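Moisture Management in Woven Cotton: Drying Rate and Crease Retention in Household Cloths
Student project report, Textile Science II. Ayane Tsuchiya and Itziar Lozano
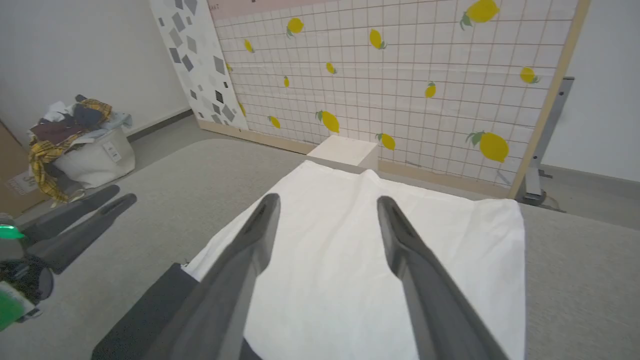
Page last modified: December, 16:42

Summary

The project compared how quickly plain woven cotton cloths lose water indoors and how strongly they crease when left to dry flat, over a rail, or folded once. Three fabrics were tested under the same room conditions. The heaviest fabric took longest to dry in every arrangement, as expected. The effect of folding was larger than the effect of fabric weight, which we had not expected. Crease retention depended mostly on whether the cloth had been smoothed by hand before drying.

1. Background

Cotton takes up water in two ways. Some is held inside the fiber, where it causes swelling, and some is held between fibers and yarns by capillary action. The second portion leaves first. While the surface stays wet, the drying rate is nearly constant and depends on the air more than on the cloth. Once the surface begins to dry out, water has to move from the inside of the yarn and the rate falls.

Creasing is tied to the same process. Water weakens the hydrogen bonds between cellulose chains, so a wet fiber bends easily. As the cloth dries, new bonds form in whatever position the fiber is in at that moment. A cloth that dries bent stays bent until it is wetted or pressed again. Easy-care finishes limit this by cross-linking the chains, but none of our samples had such a finish according to their suppliers.

2. Materials

The fabrics are referred to by the names on the supplier sheets: Dosa (light, open weave), Clevinus (medium) and Montoya (heavy, close weave). All are undyed, bleached cotton in plain weave. Each piece was hemmed on all sides and washed once without softener before use. Itziar cut the Montoya pieces from the end of a roll, and one of them was slightly narrower than the rest. It was kept in the set and its results were scaled by dry mass.

Weighing was done on a Gralleck bench balance borrowed from the chemistry prep room.

3. Method

Each cloth was soaked in 1000 ml of tap water, lifted out, and spun in a salad spinner until no more water collected in the bowl. It was then weighed and placed in one of the three arrangements:

Flat: laid on a light-colored tabletop and smoothed outward from the center.
Rail: hung over a plastic-coated rail with equal lengths on both sides.
Folded: folded once across the middle and laid on the same tabletop.

Weighing was repeated at fixed intervals until two readings in a row agreed. Every combination of fabric and arrangement was run 4 times. Windows were kept closed and the heating was left on its normal setting.

Creases were graded the next morning under a desk lamp placed at a low angle. We both graded each cloth separately and then compared notes. Where we disagreed, the lower (more creased) grade was recorded.

4. Results

Rail drying was the fastest arrangement for all fabrics. Air reached both faces and the cloth touched a surface only along one line. Flat drying came second. The face against the table lost very little water directly, so most of it had to pass through to the upper face.

Folded cloths were slowest by a wide margin. In one folded Montoya run, the outer layer felt dry while the cloth as a whole still held 78 percent of its starting water. We repeated the weighing to check for a reading error and got the same value.

Crease grades were best for flat drying - but only when the cloth was smoothed first. In two early trial runs we skipped the smoothing, and those cloths graded no better than the folded ones. Rail drying left one sharp line across the middle and an otherwise even surface. Dosa showed fine wrinkles in all arrangements, probably because its open weave lets single yarns shift.

5. Sources of error

Relative humidity was not controlled. The rail stood closer to the radiator than the table did, which may account for part of its advantage. Handling during weighing disturbed the flat cloths, and they had to be smoothed again each time. A wire rack on the balance would avoid this.

The crease grading is subjective. Our grades differed most often for Clevinus, usually by one step.

6. Further work

The rail and table runs should be repeated at the same distance from the radiator. A blended cotton and polyester cloth would make a useful fourth fabric. The raw weighing tables and grading notes are in the appendix, sorted by fabric and then by arrangement.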